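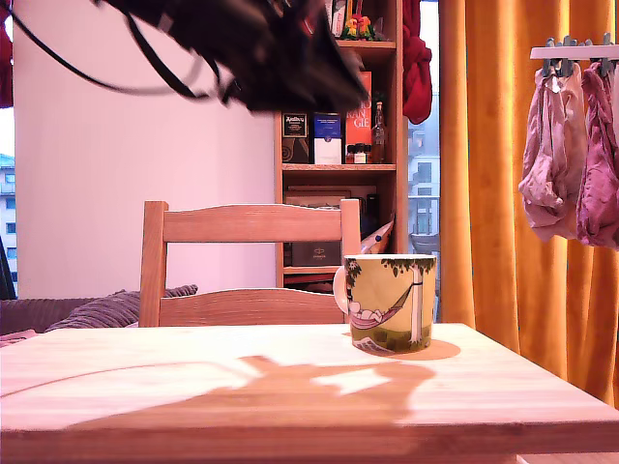 マグカップが捨てられない

引っ越しの荷造りで最後まで残るのは、本でも服でもなくて食器棚の一段だと思う。うちの場合、それがマグカップの段だ。ひとり暮らしなのに扉を開けるとぎゅうぎゅうで、奥のものを取るには手前を三つどかさないといけない。それで毎朝ぶつぶつ言いながら、結局いちばん手前のやつでコーヒーを飲んでいる。

今回、編集部から「暮らしの中の捨てられないもの」で何か書きませんかと言われて、真っ先に浮かんだのがこの段だった。で、せっかくなので人にも聞いて回ることにした。わたしひとりの言い訳だけで誌面を埋めるのは、さすがに気がひけるので。

欠けても使う人

最初に話を聞いたのは、昔の職場で席が隣だったジュセリア・マセドさん。来日してずいぶんになる人で、日本語の冗談はわたしよりうまい。彼女は普段使いのカップをひとつに決めている。お茶もスープもヨーグルトも全部それ。しかも飲み口がほんの少し欠けている。

「欠けたところ、左手で持つと当たらないの。だから左手で飲むようになった」

利き手まで変えたのか、と聞くと、カップのときだけね、と笑われた。新しいのを買えばいいのにとまわりには言われるらしい。でも買っても使わないのが自分でわかっているから買わない。この割り切り、うらやましい!わたしなんか、使わないとわかっていても買う。

ちなみに陶器の欠けは、口を切ることもあるし、そこからひびが進むこともあるので、真似はあまりおすすめしない。ジュセリアさんにも一応そう言ったのだが、はいはい、とヨーグルトを混ぜていた。

シルウッドの店で

次に行ったのが、駅の裏にあるシルウッドという喫茶店。ここはコーヒーカップがそろっていない。ソーサーつきの花柄が来る日もあれば、分厚い業務用みたいなのが来る日もある。店主のアルリンド・ヴァスコンセロスさんがお客さんの顔を見て決めている、という噂が常連のあいだにあって、わたしはずっと本人に確かめたかった。

「見てないよ。洗い上がった順」

がっかりである。こっちは先月、金の縁取りのカップが出てきて、一日じゅう機嫌がよかったのだ。洗い上がった順だったとは。

ただ、話しているうちに面白いことも聞けた。お客さんが持ち込んでくるのだそうだ。引っ越しや結婚や、親の家の片づけで行き場のなくなったカップを、よかったら店で使ってくださいと置いていく。アルリンドさんは断らないかわりに、特別扱いもしない。棚に混ぜて、割れたら終わり。持ち込んだ人がしばらくして来て、自分のカップで別の人がココアを飲んでいるのを見つけることもあるらしい。声をかけるのかと思ったら、たいてい黙って見ているそうだ。いいなあ、その時間。

厚みと重さの話

器の話になると、みんな柄のことばかり言う。わたしもそうだったのだけど、陶芸教室を開いているホジメイレ・モウラさんに会って考えが変わった。彼女いわく、人が手放せないのは絵より先に持ち手なのだという。

指が何本入るか。親指をどこに置くか。満杯にしたとき、手首がどれだけ下を向くか。教室では生徒さんに、目をつぶって家のカップを持ってきた気持ちで取っ手の形を粘土で作ってもらうことがあるそうで、これがけっこう再現できるらしい。わたしもやらせてもらった。できあがったのは耳みたいなぐにゃぐにゃで、先生は「個性的」と言ってくれた。

口の厚みも大事で、薄いと熱いものが熱いまま来る。厚いと少しやわらいで来る。わたしが紅茶は薄いの、牛乳は厚いのと使い分けていたのは気分の問題だと思っていたが、ちゃんと唇が選んでいたわけだ。唇、えらい。

帰りに、教室の棚で売っている小さめのカップをひとつ買いそうになった。灰色がかった青で、底だけ土の色が出ていて、それはもう本当によかった。取材に来たのに増やしてどうする、と自分に言い聞かせて駅まで早歩きした。

四つに絞れるか

さて、自分の段である。友人のナタリア・ベッテンクールさんは片づけがとにかく早くて、相談したら返事も早かった。全部出して、今週使ったものだけ戻す。残りは箱。以上。

やってみた。床に新聞紙を敷いて全部並べたら、まず懐かしくて作業にならない。最初の給料で買った白いの。旅先の市場で、割れないように靴下に詰めて持ち帰ったの。誰かの結婚式の引き出物で、その誰かがもう思い出せないの(ごめんなさい)。粗品のやつはロゴが半分消えていて、なのにこれがいちばん手になじむ。

今週使ったのは四つだった。戻すと段がすかすかで、奥の壁紙が見えた。こんな色だったっけ。翌朝はすっと手が伸びて、何もどかさずにコーヒーが飲めた。たしかに快適だ。ナタリアさん、あなたが正しい。

それが三日目に、風邪をひいた。熱いはちみつ湯を飲もうとして、四つのどれも違うのである。風邪のときは、あの背の低い、ずんぐりしたのと決まっている。夜中に毛布をかぶったまま箱を開けて、新聞紙をばりばりはがした。ナタリアさんに白状したら、「箱を玄関に置かないからだよ」とのこと。なるほど、すぐ出す段取りまで込みだったのか。

そんなわけで現在は五つ。箱はまだ押し入れにあって、アルリンドさんのところに持っていくかどうか迷っている。引き出物のやつは持っていってもいい気がする。靴下で運んだのは、もうちょっと考えさせてほしい。

みなさんの家の一段のことも、ぜひ編集部あてに教えてください。欠けたカップの話は、ジュセリアさんにも読んでもらいます。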